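Fasley Arcade: retail crime prevention inspection, with comments

Inspection date: October 22, 2023
Premises: Fasley Arcade, ground floor units, service yard and customer car park
Previous inspection: carried out by Prerumach, the outgoing security contractor
Copies to: centre office, unit managers, Leckie (incoming contractor)

Items are marked Pass, Fail, Part or Not tested. A Pass means I tried the thing and it did what it should. I have not given a Pass on the strength of a manual, a sticker or somebody's word, and several items that were passed last time have changed for that reason.

Section A. Entrances and exits

A1. Main doors lock fully at closing. Pass.

A2. Side door to Flallow Street closes by itself. Fail. It closes if you let go from wide open. From halfway it stops with a hand's width to spare and stays there. The last report says "self-closing, no action". I would like to know from what angle that was tried.

A3. Fire exits clear and alarmed. Part. All clear. The alarm on the rear exit by the shoe shop gave a chirp and went quiet after six seconds. A person carrying coats would be in the yard by then.

A4. Security tag gates at unit entrances powered and working. Part. I walked a live tag through each set at normal pace, then again with the tag held low. The gates at the chemist missed the low pass both times. Staff there told me the gates "go off all day anyway" and that they wave people on. If that is the practice, repairing the gates will change very little.

A5. Shutters undamaged. Pass, apart from a bent bottom rail on the empty unit, which still locks.

Section B. Cameras and recording

B1. All cameras show a live picture. Part. The arcade has 16 cameras listed. Every one gave a picture, though the one over the cash machine is so fogged that I could tell a person from a pushchair and not much else.

B2. Recordings kept for the agreed period. Fail. The agreement says 37 days. The oldest recording I could open was far newer than that. The recorder's own status page says storage is healthy. I don't put much weight on that page.

B3. Clock correct. Fail. The recorder was six minutes slow against my phone. It sounds a small thing until a shop gives the police one time, the till receipt gives another and the footage gives a third.

B4. Footage can be copied out by staff on duty. Fail. The person on the desk knew there was a password and knew it was in a drawer. It was the password for the old system.

B5. Signs telling the public that cameras are in use. Pass. Plenty of them. Signs are cheap.

Section C. Inside the units

C1. High-value goods in view of the till. Part. The chemist has moved razors and perfume to the front, which puts them in view of the till and also a few steps from the door. The previous report praised this as "good practice". I would call it a trade, and I would want a month of stock figures before saying who gained by it.

C2. Fitting rooms: items counted in and out. Fail. There is a set of numbered tokens on a hook. During my visit they stayed on the hook.

C3. Self-service tills watched. Part. One member of staff is assigned, and the same person is assigned to returns.

C4. Stock loss recorded by type. Fail. Last year's loss for the arcade was put at £1,562 in the contractor's summary. I asked how the figure was reached. It covers only goods seen being taken, where a form was filled in afterwards. Anything found missing at stocktake was left out. A figure like that goes down whenever people stop filling in forms, and I suspect that is a good part of the "marked improvement" claimed since the tag gates went in.

C5. Staff know what to do with a suspected thief. Part. Most said, rightly, do not chase and do not touch. Two units had a different idea and were given the leaflet again.

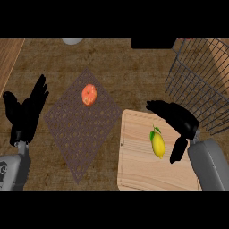 We've filled those forms in for years and never had one come back with so much as a question on it, so you can see why people stopped. That was the reply from the gift shop when a draft of this section went round the units, and I have no answer to it. Forms are supposed to be read weekly at the centre office. I found a full tray of them. I have added an item below.

C6. Incident forms read and answered. Fail. New item.

Section D. Car park and service yard

D1. Lighting. Part. Good near the doors. The far row, against the railway fence, has two lamps out together, leaving a stretch where I could not read a number plate from the next bay.

D2. Number plate camera at the barrier. Not tested. It was described to me as "being recalibrated". It was described in the same words last time.

D3. Yard gate closed between deliveries. Fail. Open on all four of my visits to it, with no lorry in the yard on any of them.

D4. Waste cages locked. Pass. Worth keeping up. Stolen goods have been left in these cages for collection later, according to two of the units.

D5. Night patrol. Part. The patrol log shows a visit every hour, on the hour, in the same pen. I have seen a great many patrol logs and real ones are untidy. I am not saying the visits didn't happen. I am saying the log doesn't show that they did, and I have asked for the door fob records to set beside it.

Section E. Working with others

E1. Shop radio link. Part. Works in the front half of the arcade. Behind the escalator it is mostly hiss.

E2. Shared list of banned persons kept up to date. Fail. The list had no review dates, and some of the pictures on it were too poor to recognise anybody from. A ban list in this state is a risk to innocent shoppers as much as a help to staff. Remove every entry that can't be supported with a dated incident, and keep the rest in the office, not taped beside the till where customers can read it.

E3. Crimes reported to the police with a reference number noted. Part. Larger thefts, yes. For anything small the usual remark was that there's no point. There may be something in that, but an unreported theft can't be counted by anyone later, and the arcade then complains that patrols don't come.

Section F. Comments on the proposals from Leckie

I was asked to look over the incoming contractor's proposals while on site. They want to replace the cameras, add software that is said to pick out "suspicious movement", and cut the guard hours to pay for it.

The new cameras I would support, starting with the cash machine. On the software I asked what it had caught elsewhere and how often it was wrong, and was sent a brochure. Until there is an answer with numbers in it, I would not give up a single guard hour. Someone bending down to tie a lace moves a good deal like someone filling a bag, and the staff will be the ones who have to apologise.

I would also point out that nearly half of the failures above need no new equipment at all. A door closer, a clock, a password, a gate pulled shut and a tray of forms read once a week would see to most of them.

Section G. Action list

A2. Adjust or replace door closer. Centre office. At once.
A3. Rear exit alarm to sound until reset. Leckie. At once.
A4. Chemist gates serviced; staff reminded to respond to every alarm. Unit manager and Leckie.
B2. Find out why recordings are being lost, and show me an old one opened on screen. Leckie.
B3. Set clock, then check it monthly. Desk staff.
B4. New password, held by shift lead. Destroy the old note.
C2. Use the tokens. Unit manager.
C4. Stocktake losses to be included in the yearly figure, with last year's worked out again on the same basis. Centre office.
C6. Weekly reading of forms, initialled. Centre office.
D1. Replace both lamps. Centre office.
D2. Number plate camera working, or taken off the list of things we say we have.
D3. Yard gate shut. Everyone who uses it.
D5. Fob records for the night patrol. Requested from Prerumach, not yet received.
E2. Ban list cleaned up and moved. Centre office.

Re-inspection in December, without notice. Items reported as finished will be tried again by hand, and any that can't be shown working on the day will stay marked as Fail.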